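Rumthorpe Opens Repair and Care Room for Household Glass and Small Appliance Parts

FOR RELEASE 1 March 2020

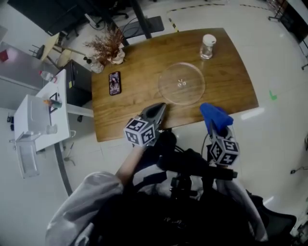 What the room offers

Rumthorpe, the household reuse shop on Gilbert Street, has opened a room where people can bring in glass plates, jars, trays and other loose parts from kitchen appliances to have them cleaned, checked and matched. The service is called Clidau.

Many small appliances are thrown out over a single missing or dirty part. The round glass plate from a microwave is the most common request at the Rumthorpe front desk, followed by jar lids and coffee maker pots. The shop now keeps 255 glass plates in stock, sorted by width and by the shape of the center, where the plate meets the turning piece underneath.

"People come in with a phone picture of the plate they broke and ask if we have one like it," said Liesl Lanz, manager at Rumthorpe. "Very often we do. What we need from them is the width and a clear picture of the middle of the plate, from the bottom."

How it works

Parts can be dropped off during shop hours. Each one is washed in warm water with plain dish soap, dried, and wiped with a soft cloth on a wooden table. Staff then look over the rim for chips and run a finger along the edge. Chipped plates are not resold.

Cleaning costs $3 per item. Matched plates cost between $6 and $22, depending on size. Customers may return a plate that does not fit within 20 days if they bring the receipt. Electrical repairs are not part of the service.

Background

Rumthorpe took in more than 3000 kitchen items last year, many of them donated without their loose parts. Shelving for the new stock was paid for by Rement, a local storage company, which will also lend space for larger items until August.

"We had boxes of plates and no good way to look through them," said Damilola Odukoya, who set up the sorting system. "Now it takes a few minutes to find a match."

Hours and contact

Clidau is open Tuesday through Saturday, 10 a.m. to 5 p.m. No appointment is needed for fewer than five items. For larger drop-offs, please ask for Liesl Lanz at the Rumthorpe front desk.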